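Clothing Use and Textile Waste Among First-Year Residents

Project report submitted by Paraskevi Kouris and Thaddeus Dunleavy
Supervisor: Dalibor Vaněk

3. Method

A printed questionnaire was distributed in July to 193 students living in the Jelínek and Plorum residences. Completed forms were returned by 162 of them. Respondents were asked how often they bought clothes, how long they kept them and what they did with items they no longer wore. T-shirts were treated as a separate category, as the pilot study had shown that students owned more of these than of any other garment.
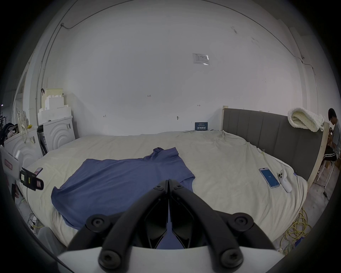

Figure 2. Blue short-sleeved T-shirt laid out on a bed.

4. Results

Of the 162 respondents, 100 had placed at least one wearable garment in the general rubbish during the previous year. The reasons most often given were a change in fit, faded colour and lack of wardrobe space. A further 50 respondents reported that they had only donated or passed on unwanted clothes. The remaining 12 had not disposed of any clothing.

Knowledge of local services was limited. Many students did not know that the Braketti centre accepts worn cotton for use as cleaning cloths, and several believed that donated items had to be in new condition.

5. Limitations

The survey relied on memory, and respondents may have understated the amount they threw away. Students living off campus were not included.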